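The Grikura Grabber Kit: how a robot learns to tidy up your toys

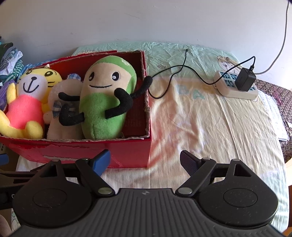
Page last changed: June 27, 2020

Three soft toys in a red box. A tiger on the left, a bear in the middle with a checked bow, and a long bean-shaped one with a green cap and one arm hanging over the side. Easy for you to pick up. Really hard for a robot!

The black thing at the front is a gripper. It's the hand part of the Grikura kit, made by a firm called Kadden. We tried the kit at our Butby science club, so this page is what it is, how it works and if it's any good.

What's a gripper?

A robot's hand. Most don't have five fingers like yours. This one has two. They close together, like when you pinch a crisp between finger and thumb. Look at the ends – there's a pad on each one, one bright blue and one dark blue. The pads are for gripping, a bit like the soles of your trainers.

So where's the robot?

You don't need one to start with. With this kit a person holds the gripper and does the job by hand. Pick up the toy, move it, let go. A camera on the gripper films it all. Later on a computer goes through the films and looks for patterns. Where was the toy? Which way did the fingers go? When did they shut?

Then a real robot arm, with the same sort of hand, can have a go at copying.

It's how you learnt to tie your laces. Somebody showed you. Then showed you again. And again...

How many goes does it need?

Lots. The booklet says 20 goes for your first try-out, and 654 for a job with soft toys. That is a lot of tidying. We did 143 before everyone wanted there snack.

Why are soft toys tricky?

They squash. A wooden brick stays brick shaped however you grab it. A bear doesn't. Grab its tummy and the tummy goes thin and the legs swing round. Arms and legs are a pain too. The bean toy's long black arm goes right over the rim of the box, and the tiger has a leg sticking out over the front. Pull one toy and another might come with it.

And toys hide each other. The bear is squeezed in the middle with its back mostly to us. You know it's a bear. A computer has to work that out from a bit of fluff and a bow.

Try this at home

Get a box and three soft toys. Put one hand behind your back. Now use only your thumb and one finger on the other hand, and keep your wrist stiff. Get the middle toy out without moving the other two. Harder than it sounds, isnt it? Now shut one eye and do it again.

What's in the kit

One gripper, with pads already on
Two spare pads
A camera and the clip for it
A strap for your wrist
A booklet of 19 jobs to try, easy ones first

You also need a computer, and a grown-up to set up the Sotelo program that sorts the films. That bit took ages.

Is it any good?

Good – the fingers open and close smoothly, and you see your own films straight away. The younger ones loved that.

Not so good – it gets heavy. Swap over every few minutes. And small hands can't quite reach to squeeze it, so best for nine and up.

Words to know

Gripper: a robot's hand.
Pad: the part at the end of a finger that touches things.
Training: showing a computer lots and lots of goes so it can find the pattern.

More jobs from the booklet going up in September. Socks are next.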